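Getting pilling and lint off an old wool blanket
Asked in Household & Laundry, 200 views

Rehema Langat
I have a dark gray blanket from the Windbridge mill shop that I use on the couch every winter. It has started to pill, and it picks up every bit of lint in the house. Tape gets the lint but leaves the pills. The label says wool with some polyester and the rest has faded. Can I shave it, or will that thin it out? I also need to wash it before January, when my sister comes to stay.

Sharon Mohamedi
Shave it before you wash it. Lay it flat on a table, pull it tight with one hand, and run a battery fabric shaver over it in small circles. Don't press. Empty the cup often. I've done mine once a year for six years and it's still thick.
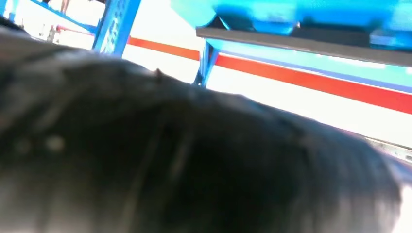 Washing is where most people ruin them. Use cold water, a wool detergent, and the shortest gentle cycle, then dry it flat over a rack. Pale specks show up badly on gray with a soft, fuzzy surface, like the two small whitish ones side by side here, so keep towels and tissues well away from the load. Skip fabric softener — it coats the fibers and they hold on to more lint.

Demyd Horobets
just use a razor, works fine

Mwangi Rugemalira
I would not use a razor on a blend. I cut a hole in a Kombo throw that way. A sweater comb costs three dollars and is harder to go wrong with. Otherwise I agree with Sharon, except that I wash mine by hand in the bathtub.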